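Tridthorpe Staff Canteen: Table Set-Up and Wipe-Down Guide
Section 3. White tables along the tiled wall

Use this section at opening, after each sitting and at close. It covers the white-topped tables only. Counters and serving hatches are in Section 4.

Before you start

You will need:
- one bottle of Rellitz surface cleaner, mixed as shown on the bottle label
- two clean cloths, one for washing and one for drying
- a tray for cups

CAUTION: Do not spray cleaner near open cups or food. Move them to the tray first.

3.1 Clearing the table

1. Check each cup before you move it. If there is coffee left in it, empty it at the sink and not into the trash bag.
2. Hold paper cups low down. The rim bends easily if you pick them up from the top.
3. Leave any cup that a person is still using. Ask first if you are not sure.
4. Take bags, scarves and other soft items off the table and put them on the nearest chair. Anything left at close goes to the lost property shelf with a Clester tag tied to it.

Note: The tables have a matte finish. Smudges and wipe marks are hard to see from directly overhead, so look along the top from one end before you decide that a table is done.

Paper coffee cup on the white tabletop, second picture:
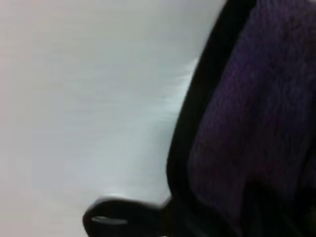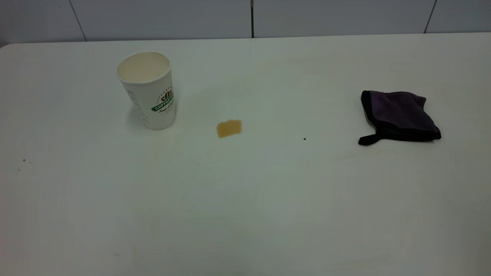
3.2 Washing the top

1. Spray the cloth, not the table. Two pumps are enough for one table.
2. Start at the back edge, where the table meets the wall, and work toward yourself in straight, overlapping passes.
3. Go around the rounded corners twice. Dried coffee tends to collect there.
4. Turn the cloth over when one side looks gray.
5. Dry with the second cloth in the same direction. Circular rubbing leaves marks on this finish.

CAUTION: Do not use Prantl scouring pads or any other rough pad on the tabletops. Scratches cannot be polished out.

3.3 Wall tiles behind the tables

1. Wipe the bottom row of tiles once a day, at close.
2. Follow the seams with a folded edge of the cloth. Do not push cleaner into them.
3. Wipe around bolts and fixtures by hand - do not pull on them or try to tighten them.

3.4 Finishing

1. Let the table air dry for 3 minutes before you put anything back on it.
2. Return the tray to the sink area and put used cloths in the wash bin.
3. Sign the sheet inside the supply closet door.

Report loose tiles, rocking tables or chipped edges to Imani Mollel. Write the table's position on the sheet as well.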